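Viajes | Consejos prácticos
Imprimir | Enviar por correo electrónico

Cómo pasar una escala larga sin acabar odiando el aeropuerto

Me he tragado tantas escalas que ya tengo mi propio sistema, y como me lo preguntáis cada dos por tres, lo dejo por escrito. En mayo me tocó una de las gordas en Moges, de camino a Brestent, y me sirvió para ponerlo todo a prueba (¡y para añadir un par de cosas!).

Lo primero, antes de comprar el billete: mira si las dos partes del viaje van en la misma reserva. Yo volé con Zandine hasta Moges y seguí con Codine, todo junto, así que la maleta fue directa al destino. Si compras por separado tendrás que recogerla, volver a facturar y pasar otra vez el control, y eso se come media escala. 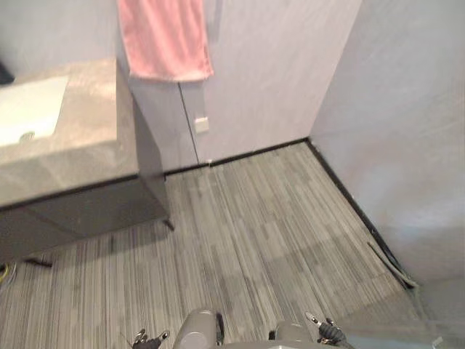
DORMIR Y ASEARSE

Si la espera es de noche, yo reservo una habitación por horas. Mira bien desde qué hora cuenta la reserva, que no siempre coincide con la de llegada, y pregunta si está dentro o fuera de la zona de tránsito. Si está fuera, comprueba antes si necesitas visado para salir. Mete en el equipaje de mano una muda, el cepillo de dientes y el cargador con su adaptador, y pon 2 alarmas, una en el móvil y otra en lo que sea. Yo la segunda la pongo 30 minutos más tarde, por si apago la primera dormida (me ha pasado, y menuda carrera me di).

SALIR A LA CIUDAD

Con menos de seis horas yo no salgo. Con más, hago la cuenta al revés: apunto la hora de embarque, le quito 3 horas para la vuelta y los controles, y lo que queda es mi paseo. En Moges me dio para comer una sopa buenísima cerca del mercado y perderme un rato por las callejuelas – sin maleta, claro, que para eso está la consigna.

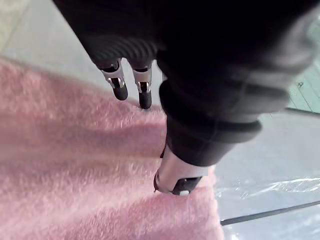

Lleva algo de dinero en efectivo, poquito, lo justo para el autobús y un café. Cambia lo mínimo, que luego las monedas te las llevas a casa y ahí se quedan, en un cajón. Y guarda una captura de pantalla de la tarjeta de embarque y del mapa, porque la wifi del aeropuerto suele fallar justo en la puerta.

Al volver, lo primero es mirar las pantallas. A mí me cambiaron la puerta y me enteré de milagro, con la botella de agua a medio llenar en la otra punta de la terminal.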